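4.2 Task redistribution at the sorting bench

The second site in the study is the returns hall operated by Jumosard on Selvanayagam Road. The hall receives mixed toy building bricks from the hire sets that the firm supplies to schools and nurseries. Before a set can be issued again, its contents are checked against a packing sheet, and bricks that have become mixed between sets are sorted by colour and returned to stock. Until July all of this was done by hand at long benches. The colour sort has since been moved in part to 3 two-arm cells supplied by Skovetis, and the observations reported in this section were made during the period in which hand and machine sorting ran side by side.

The unit of analysis is the task, as defined in Section 3.1. We distinguish four tasks at the bench: presenting the bricks, sorting them, dealing with exceptions, and closing the batch. Under hand sorting all four were carried out by one person, usually without a visible break between them. A sorter would tip out a tray, spread the bricks with the flat of the hand, and start picking while still spreading. Damaged bricks were set aside as they were met. Closing the batch meant pulling the bins forward, looking them over and initialling the sheet.

The cells separate these tasks in time and assign them to different hands. Presentation remains manual. An attendant places the bricks on the work surface within reach of the arms and steps back. The arms then carry out the sort. Exceptions are logged by Lalitura, the software that runs the cells, and are held until an attendant releases them. Closing the batch is again manual, although the sheet is now filled in on a screen and the bins are checked only when the software asks for it.

The data consist of shift observations, cell logs and semi-structured interviews with 9 employees, all of whom had sorted by hand before the change. The logs cover 2,693 picks. Of these, 2,337 ended with the brick in its assigned bin and no action by an attendant. The remaining 356 picks were classed by Lalitura as exceptions, and it is with these that most of the new work is concerned.

We coded the exceptions from the logs and, where an observer was present, from field notes. The largest group was made up of bricks released too close to the rim of a bin, where they came to rest on or over the edge. A second group involved bricks that were reached for and not gripped, most often when they lay on their side or close against a wall. A third group was recorded when both arms requested the same space and one of them held its position until a timeout expired. The software treats all three as equivalent. Each raises the same amber light and the same prompt.

Attendants did not treat them as equivalent. In interviews they described the rim cases as trivial, to be corrected with a fingertip once the arms had parked, and the timeouts as a nuisance. The missed grips were discussed at more length. Several interviewees had come to lay the bricks out in a way that they believed made a missed grip less likely, with studs up and some clear space on each side. This adjustment does not appear in the work instruction and is not recorded in the logs. It adds time to the presentation task, which the firm's planning model treats as fixed.

Colour assignment was a further source of difficulty in the early weeks. The cells use white, yellow and dark blue-green bins, and the rule applied at this site sends red bricks to the white bin, blue bricks to the yellow bin and yellow pieces to the blue-green bin. The hand benches had used bins matched to the colour of the brick. Attendants who moved between bench and cell in the same shift reported putting blue bricks in the wrong place on returning to the bench. The observer recorded the same error on two shifts. The supplier had chosen the bin colours for contrast, so that a brick could be told apart from the bin beneath it. The reason was not passed on to the floor, and interviewees gave a range of explanations for the scheme, including shortage of stock.

Figure 3 shows the arrangement of bins, bricks and arms in a cell. Panels (a) and (c) are views from a fixed camera. Panel (b) is a view from a camera at the wrist or gripper of one of the arms, with the gripper of the other arm at the right. In (a) a small blue block rests at the rim of the yellow bin, a position of the kind coded as a rim case. In (b) the red bricks in the white bin lie in differing orientations, some with the underside up. In (c) the yellow bin contains three blue bricks, and a single blue brick is on the open surface in front of the bins.
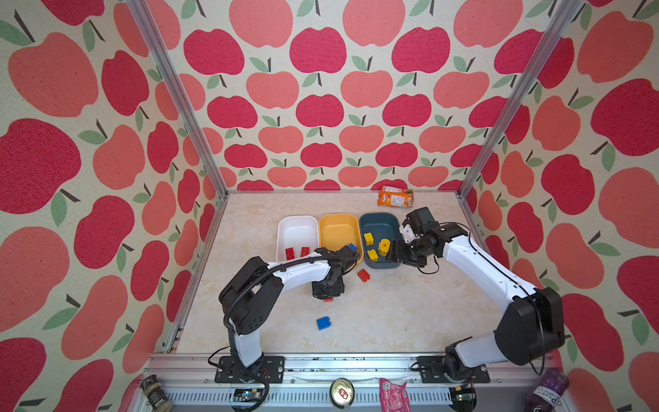
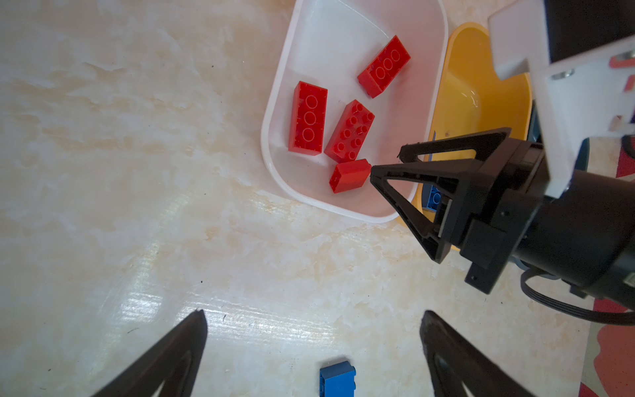
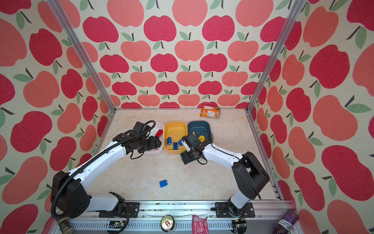
Figure 3. Two-arm sorting cell with white, yellow and dark blue-green bins. (a) and (c): fixed camera; (b): camera at the wrist or gripper.

The separation of tasks also altered how the attendants' time was divided. A hand sorter worked at a pace of their own choosing within a batch and rested between batches. An attendant is idle for most of a run and is then called by the amber light at a moment set by the cell. Where one attendant was responsible for a single cell, interviewees described the work as light and dull. Where one attendant was responsible for all three, they described it as broken up, and said that it was hard to complete any secondary duty, such as packing, between calls. Staffing had moved to the second pattern by September 2022.

Inspection changed in a less expected way. Under hand sorting every brick was held, and cracks or tooth marks were found by touch as often as by sight. The cells have no step that corresponds to this. Damaged bricks are placed in the bins with the rest and are found, if at all, when a set is packed. Packers reported more rejected bricks than before, but no record had been kept under the earlier system and the size of the change cannot be stated. The firm's figures place the cost of these rejects with the packing area, so that the saving shown for the sorting area is larger than the saving to the hall as a whole.

Pay grades were not revised. The attendant role was advertised internally at the sorter grade, with a half-day of training given by Skovetis staff. The training covered starting, stopping and clearing a cell. It did not cover the layout of bricks on the work surface, which attendants learned from one another, and which we return to in Section 5.1 when considering how the exception rate varied between shifts.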